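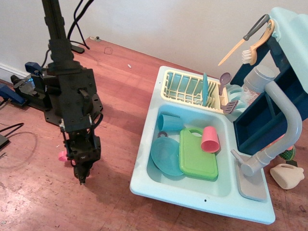 The little blue sink, with a pink object next to it.

I have been trying to get through the toy shelf one set at a time. This week was the play kitchen. It's a light blue sink with a basin in front, a dish rack at the back, and a box of dishes that never all make it back into the box.

I bought it used two years ago from a woman in Hollbridge who was clearing out before a move. She also had the matching stove, which I passed on because it took six batteries and one of the knobs was gone. I still think that was the right call. The sink gets played with most days and the stove would have sat in a corner.

Noman Yousafzai, who lives downstairs and has twins, asked me last month which play kitchen to get. I told him I would write down what I think of ours, so this post is partly for him.

The good: it's small. It will go on a table or on the floor and you can carry it in one arm. The corners are round. The dishes are plain plastic without stickers, so there's nothing to peel off in the wash. The rack is the best part. My daughter will put dishes in a rack long after she has stopped putting anything in a bin, and I have stopped asking why.

The bad: the dishes travel. I find spoons in shoes. We lost one fork for most of the summer and it turned up in September inside a rain boot.

I wash the whole lot in the real sink every couple of weeks. Warm water, dish soap, an old toothbrush for the handles of the cups. The sink itself gets wiped with a damp cloth. I did put it in the bathtub once and water got inside the shell, and it dripped for two days when anybody picked it up. I don't recommend that.
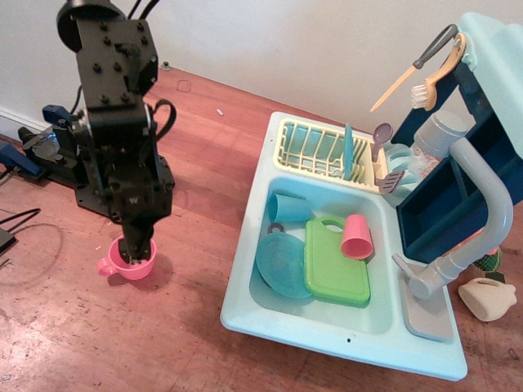 Where things go

I used to toss everything in the basin and call it done. The trouble is that the big pieces end up on top and the cups get buried, and then the first thing that happens in the morning is that the whole basin gets dumped out on the floor to find one cup.

So now there is an order to it. Plates and anything long and thin go in the rack. The spoon goes in with the bowl up so you can see what it is. The spatula goes at the right end because it's wide and blocks the other slots. Bowls stack behind or beside the rack. Cups go in the basin, and so does whatever doesn't fit anywhere else.

The cups are the only part we still argue about. They could go on hooks. I bought a strip of Gikero stick-on hooks for that and they held for one afternoon. The handles on these cups are a bit fat for the hooks anyway. I may try a small basket next. 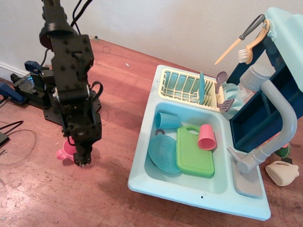 Cutting board in, pink cup still out.

The cutting board is a newer addition. It came in a bag of play food from the thrift store in Werthorpe, along with half a tomato and a fish. It doesn't match anything else we have, being bright green, and it is now the favorite piece. It's too wide for the rack so it lies in the basin over the plate. If you put it in first, the plate has nowhere to sit. If you put it in last, it keeps the other things from sliding around when you carry the sink back to the shelf.

I did look at new sets before I wrote this. The one I see most in stores is the Ryu, which has a pump that runs real water. A friend has it. Her kids love it and her kitchen floor is always wet. It has more pieces than ours, and I can't say I want more pieces. For Noman, with two kids, I would say get one plain sink and extra cups, because cups are what they will fight over.
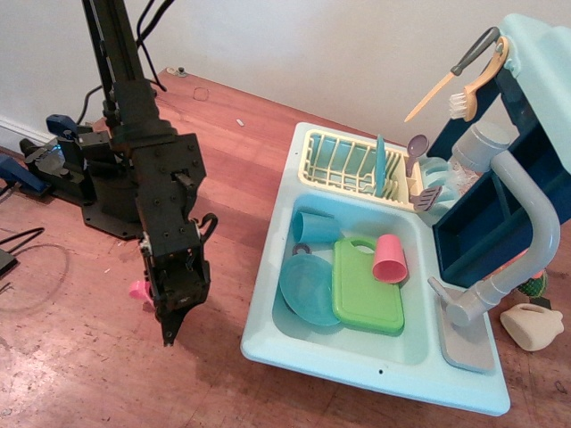 Putting the kitchen away takes me five minutes if I do it alone and most of Thursday evening if I have help. I do it with help anyway. We go by kind, plates and then spoons and then cups, and my daughter calls out each one as it goes in. The basin fills up faster than you would think. With the blue cup on its side at the back and the round plate under the board, the only spot left for a pink cup is lying on top of the green board, and that's fine with me. It can roll a little and it still stays in the sink.

The play food is still in a paper bag by the door. I haven't decided about the fish. Next on the list is the train box, and I need to find the lid for that before I start.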